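Chapter 7
Teaching by Demonstration

A robot can be given a task in two broad ways. The first is to write the task down as a program, with each position and each movement stated in advance. The second is to have a person carry out the task through the robot and keep a record of what was done. This chapter is concerned with the second way. It covers demonstration by hand, in which the operator holds the arm and moves it directly, and demonstration by remote control, in which the operator moves a separate device and the arm follows.

Remote handling is older than most students expect. Work on linked arms for handling dangerous materials began in the years after 1940, and the operators of those early machines learned lessons that still apply. They found that a person who cannot feel the load will tend to move too fast near the object and too slowly everywhere else.

The exercises in this chapter use the Halliday practice table, which is run in simulation. Household goods such as a banana, a red plate, three mugs and a Rubik's cube share the table with two crates, and each exercise asks the student to move one or more of them by remote control.
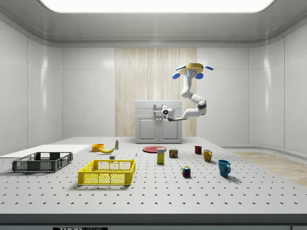
Maxine Rakena would have students begin with the arm in their own hands, before they touch a remote device at all. In her view, a student who has pushed a real elbow joint through its range understands why a remote arm sometimes refuses a command, and a student who starts at the screen only learns that it does. Instructors with access to a physical arm may wish to take Section 7.2 ahead of Section 7.1 for this reason.

A demonstration is more than the path of the gripper. A complete record includes the position of every joint, the opening of the gripper, the view from each camera and the time at which each reading was taken. In the Kullolton course, from which these exercises are adapted, students record some 70 demonstrations of a single task and then discard those in which the operator paused, corrected a grasp or struck another object. Whether such attempts should be discarded is taken up in Section 7.6.

Before each attempt, the operator should raise the arm clear of the goods and confirm that the device and the arm agree on direction. Starting high leaves room to approach an object from above, and it keeps the mugs and the can out of the way of the first movement.

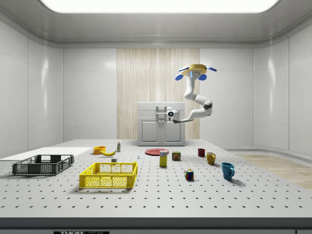 7.1 Demonstration by Remote Control

In remote control, the operator's device is called the leader and the arm is called the follower. The two need not have the same shape or size.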